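Clearing a grip fault during bed making

Sooner or later the right hand will close on the sheet, decide the mattress is part of it, and try to lift both. The controller trips at 50 newtons and logs fault 27, "object heavier than expected." Fair enough.

Hit the stop before you go near the arm. Support the forearm, then release the brake.

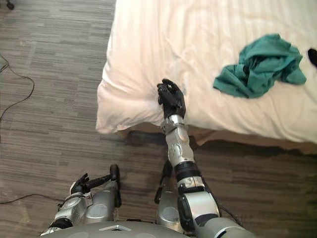

Right hand at the edge of the sheet, left arm held low.

Open the fingers from the Trultetti menu, never by pulling on them. Move any cables out of the walking path, clear the fault, and rerun at half speed. If 27 comes back, recalibrate the wrist. Yes, again.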